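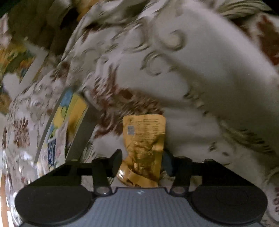
Envoltorios, sobrecitos y demás: lo que aparece al cambiar las camas

Boletín de la casa Duris, 06/09/2019

Escribo esto deprisa que en un rato vienen a por las cajas de la planta baja. Va sobre los envoltorios. Sí, otra vez.

Septiembre, cambio de ropa de cama en las dos plantas. Fuera las colchas finas, entran las de flores y los edredones. Y como cada año, al sacudir, de todo: papeles de caramelo, sobres de infusión, envoltorios metalizados de los que crujen, un dedal, media pulsera. Los dorados son los más traicioneros. En una sábana blanca los ves enseguida, pero sobre una tela estampada, con flores rojizas y hojas por todas partes, se te pasan y acaban en el tambor de la lavadora.

Eso nos pasó en la primavera. Un envoltorio se coló con un juego de colchas, se deshizo en tiritas y hubo que vaciar el filtro dos veces. Factura de Sartori, el del servicio técnico: 157 euros. Más la tarde perdida. Con eso se compran fundas de almohada para un pasillo entero.

Entonces, para los próximos días:

Antes de quitar la ropa, pasar la mano abierta por encima de la colcha, desde la almohada hacia los pies. Despacio. Lo que cruje se nota antes de verse.

Después levantar la colcha por las cuatro esquinas, hacia el centro, y sacudirla en la terraza de atrás. En la de delante no, que debajo está el patio de Minero y ya se han quejado (con razón, les cayó un calcetín en la mesa).

Mirar dentro de las fundas, sobre todo en las esquinas. Darles la vuelta enteras.

Bolsillos de batas y pijamas, lo mismo.

Lo que se encuentre: si está vacío, a la basura. Envoltorios de plástico o de metal, al contenedor amarillo. Los de papel al azul, si no están pringados. Si está lleno o no se sabe lo que es, a la bandeja de la oficina, con un papelito con el número de habitación. No abrirlo, no olerlo, no dejarlo en la mesilla "por si acaso". Si parece medicina se le da a Gisela Rathjen en mano, nada de bandeja.

Gisela me pide también que recuerde lo de las papeleras. Hay camas que no tienen ninguna cerca y claro, el papel del caramelo va a parar debajo de la almohada. Hemos pedido 30 papeleras pequeñas, de las de colgar en el larguero. Llegan la semana que viene, o eso dicen. Quien quiera una que lo apunte en la hoja del ascensor - con letra clara, por favor, que en la última hoja había un nombre que todavía no hemos descifrado.

Sobre las colchas de flores: se lavan a 40 grados, del revés, y sin mezclar con toallas. Nada de lejía. El año pasado dos se quedaron con el dibujo medio borrado y ya no se encuentran iguales, que la tienda donde se compraron cerró. Tambor a medio llenar, no más, si no salen arrugadísimas y luego no hay quien las planche. La secadora, solo si llueve. Centrifugado a 1000, no más.

Si queda una mancha de chocolate o de caramelo pegado: agua fría primero y raspar con una cuchara, con el lado redondo. El agua caliente la fija. Jabón de pastilla, frotar flojito, aclarar, y a la lavadora. Si no se va a la primera, se deja secar al aire y se repite. A la secadora con mancha no, nunca.

Las colchas finas se guardan en las bolsas de tela del armario grande, el de la marca Raster, baldas de arriba. Dobladas en cuatro y con la etiqueta de la habitacion hacia afuera. Las bolsas de plástico del año pasado ya no, olían a cerrado en abril y hubo que lavar todo otra vez.

Orden de las plantas: primero la de arriba, luego la de abajo. La habitacion del fondo del pasillo se deja para el final porque están pintando el marco de la ventana.

Objetos perdidos hasta ahora: un dedal metálico, media pulsera de cuentas azules, unas gafas de lectura sin funda, tres botones de nácar y una llave pequeña que no abre nada de lo que hemos probado. Todo en la caja de zapatos de la oficina. Se puede pasar a mirar por la mañana, antes de comer.

Faltan manos para el doblado. Una hora ya ayuda, y hay café. Apuntarse en la oficina o decírselo a Gisela en el pasillo.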